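Small parts storage > Toys and games > Shallow box or deep bin for mixed toy pieces?

Rimby_Flats
Original poster

Looking for opinions on box depth for loose toy pieces. Current setup is one deep bin, 59 liters, lid with clips. Everything goes in: play phone parts, blocks, bits from three or four incomplete sets. Retrieval means tipping the whole bin onto the floor. I am considering splitting it into shallow rectangular boxes, one layer of contents each, no lids. Shelf space is a single Karkholm unit with 11 usable slots. Has anyone gone this way and kept it up for more than a month?

tallowmark

Yes, since January. One layer is the correct limit. Once pieces stack, the small ones migrate to the bottom and you are back to tipping. Paper goes in first, flat, then the long pieces on the diagonal, then the rounded and small pieces in the remaining corners. A diagonal gives you the greatest usable length in any rectangle, so a handset that will not fit parallel to a side often fits that way.
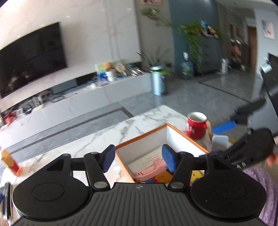 Shallow box with orange edges, pink handset in, on the table. Mug not part of the set.

The pale sheet or booklet is flat on the bottom. I leave it under the pieces permanently. It stays flatter there than it did standing up on a shelf.

grernside_2

Disagree on the paper. Anything printed should come out and go in a folder. Pieces with hard corners will mark it within weeks, and you have to empty the box to read it. I also don't see the point of sorting by shape. Sort by set. A handset belongs with its base whether or not the lengths agree.

tallowmark

The base is missing. Sorting by set assumes complete sets. The original poster said incomplete.

grernside_2

Fair, I skimmed that. I still would not store paper under hard plastic.

Eberhard_shelving

On dimensions: measure the slot before you buy boxes. The Karkholm opening is narrower at the front than in the middle because of the lip, and a box with a rolled rim will catch on it. Mine had to be turned and fed in one corner first. If your boxes have a straight edge you should be fine. Leave 2 fingers of clearance on top or you will scrape your knuckles every time.

Rimby_Flats
Original poster

Thank you, the lip is good to know. Mine has it. tallowmark, do you mix colors and sets in the same box, or is there a rule?

tallowmark

No color rule. The pink handset shares with an orange-brown rounded piece, some small blue and red ones, and a yellow one with dark dots. The only rule is that every piece has to be visible from above with the box on a table. If I have to lift something to see what is under it, that box is full. The paper is the exception.

quillet

I ran the opposite experiment. Deep bins with a lid, sorted by set, labeled on the short side. It works if the person putting things away reads the labels. In my house that person is four and does not. Open shallow boxes got a better return rate — pieces went back into whatever box was nearest, which was wrong but at least off the floor.

Eberhard_shelving

Nearest box is an acceptable standard for that age.

grernside_2

It is acceptable until something has to be found. I inventoried ours when we moved: 1,064 pieces, no labels, and it took two evenings to reunite the sets. Labels would have saved one of those evenings.

quillet

Labels plus open boxes, then. The two are independent.

Rimby_Flats
Original poster

Plan as it stands: straight-edged shallow boxes, one layer, label on the short side, paper in a separate folder for now. I will start with four boxes from the bottom slots and keep the deep bin for blocks only, as those get tipped out regardless. Does anyone line the bottom? The boxes I am looking at are glossy inside and things slide when the box is carried.

tallowmark

Shelf liner, cut slightly undersize. Do not glue it. You will want to take it out and rinse it.

Eberhard_shelving

Felt holds better but collects crumbs. Liner if there are snacks involved.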